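Sweets trays for the August open house

Drarnham Kitchen Newsletter, 2025-03-29

Planning for the August open house has started early this year, and the sweets table is the part that needs the most notice. Last year we put out plates of whatever had been brought in, and by the middle of the afternoon the chocolate was gone and there was a lot of plain wafer left. This year the sweets will be portioned ahead of time into trays that match.

The plan is simple. One large tray holds the mixed small pieces, dark and cream together. Smaller trays hold the soft white pieces, and each white piece gets a single chocolate on top. Guests take from the small trays. The large tray stays at the back of the table and is there for refills.

We have tried a few arrangements since the new year and settled on colors as the easiest way to keep the job straight. Pink is for the mixed pieces. Navy is for everything that is going out to guests. An empty navy tray sits next to the pink one from the beginning, so the next batch has somewhere to go as soon as the first is topped.
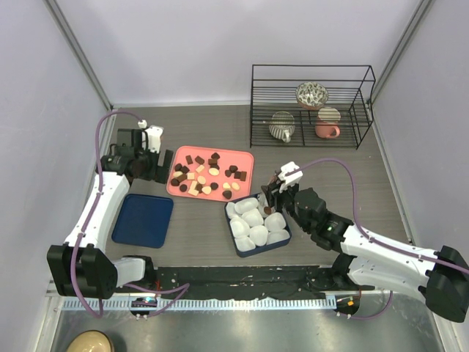

The mixed pieces do not need to be sorted before you begin. We tried sorting them one evening into four bowls, by shape and color, and it took longer than the topping did. Spread out in a single layer they are easy enough to pick from. If they are heaped, the small ones work their way to the bottom and the chocolate gets scuffed when you dig for them. Tip the bag out slowly and give the tray a gentle shake to level it.

Chocolate comes in two shapes, square and round, and both are fine for topping. The square ones sit flatter. The round ones look nicer but will roll if the white piece underneath has a high dome, so press lightly and hold for a moment before letting go. The cream pieces stay on the large tray. A few people liked them as a topping at the Prandach tasting, but they soften quickly and leave crumbs.

Set the white pieces close together. When they touch on all sides they hold each other up, and the toppings stay put when the tray is carried. A half-filled tray is a nuisance to move. If you run short, fill a smaller tray properly and leave the larger one for later.

Start topping at the edge farthest from you and come forward. Reaching over finished pieces is how most of them get knocked. Once a chocolate is on, leave it alone, even if it is a little off center. Moving it a second time leaves a brown mark on the white and the piece has to be set aside for the staff plate.

On amounts: the Draserell hall has told us to expect 62 guests for the first sitting. We are ordering 624 white pieces from Wang to cover the whole day, and they come packed 84 to a box, so there will be a part box left over at the end. Those go back in the cupboard with the lid taped down. Chocolate is ordered by weight and has always stretched further than we thought, so we have kept to the same amount as last time.

Temperature matters more than speed. The back kitchen gets warm by noon in August, and the chocolate begins to lose its edges well before it looks melted. We will do the topping in the morning with the blinds down. Trays that are finished go straight to the cool pantry, on the middle shelves, with a sheet of paper laid loosely over them. Please do not use plastic wrap. It sticks to the white pieces and pulls the toppings off with it.
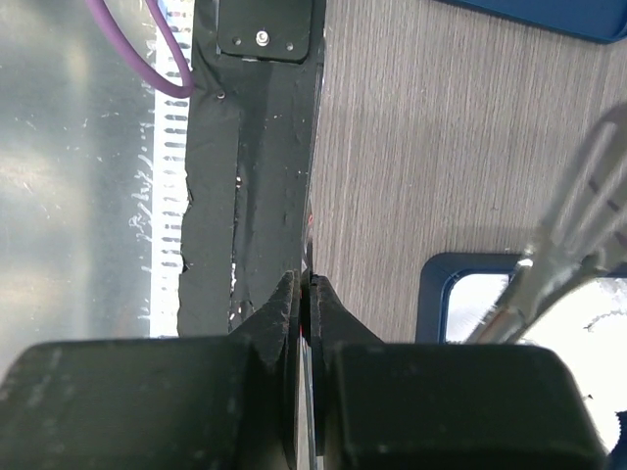 Can the trays be topped the night before?

They can be filled the night before, but the chocolate should wait until the morning. Overnight the white pieces firm up a little on the outside, which helps, and the chocolate stays shiny if it only has a few hours to sit. Cover the filled trays with paper and write the time on a corner of it.

The same goes for the large tray. Fill it in the morning. The wafers pick up damp from the air, and a tray that was crisp at bedtime is chewy by breakfast. Keep the bags folded over and clipped until they are needed.

A word on crockery, as it came up twice at the last meeting. The wire dish rack can stay on the table while the trays are being made up. It does not take much room in the back corner and it saves walking to the sink for a bowl. The patterned bowl goes on the upper level and the mugs underneath. The striped mug and the pink mug are the ones we will use for the spare toppings on the day, so please put them back on the rack when you are through and not in the tall cupboard, where they were missing for most of February.

If you are bringing trays from home, plain ones with a raised rim are best. Flat boards look good in a shop window but the white pieces slide on them. Rounded corners are easier to wipe than square ones. Dark trays show off the white, and pale or pink ones are better for the chocolate, though after a long day of washing up you may not care much either way. Put your name on a strip of masking tape on the underside.

Gloves are in the second drawer. The thin ones are better for this job, as the thick kind makes it hard to let go of a small chocolate cleanly. Change them when you switch from chocolate to the white pieces. Most of the smudged ones last year came from a glove that should have been changed a tray earlier.

Wipe the table down before you start and again between trays. Crumbs from the wafers get everywhere and they stick to the bottoms of the trays, then end up on the tablecloth in the hall. A dry brush does a better job than a wet cloth until the last wipe of the day.
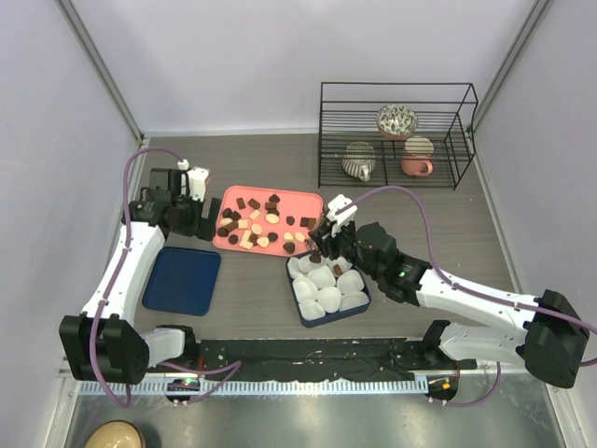
Mixed pieces on the pink tray, and a chocolate on one of the white ones in the small navy tray.

We are still undecided about labels. Last year's cards were too tall and fell into the food. One suggestion is a single printed sheet at the end of the table listing what is in each sweet, with milk, egg and nuts in bold. Wang will send the ingredient lists with the order, and the sheet can be made up from those. If you have a stand that holds a letter-size page upright, please leave it on the shelf by the pantry door.

There will be a practice run at Draserell before the day itself, using one box of the white pieces and whatever chocolate is open. Come with an apron and a tray. The sign-up page is on the board next to the kitchen door, and the van leaves from the Drarnham side of the lot. Anything left from the practice run can go home with whoever stays to wash up.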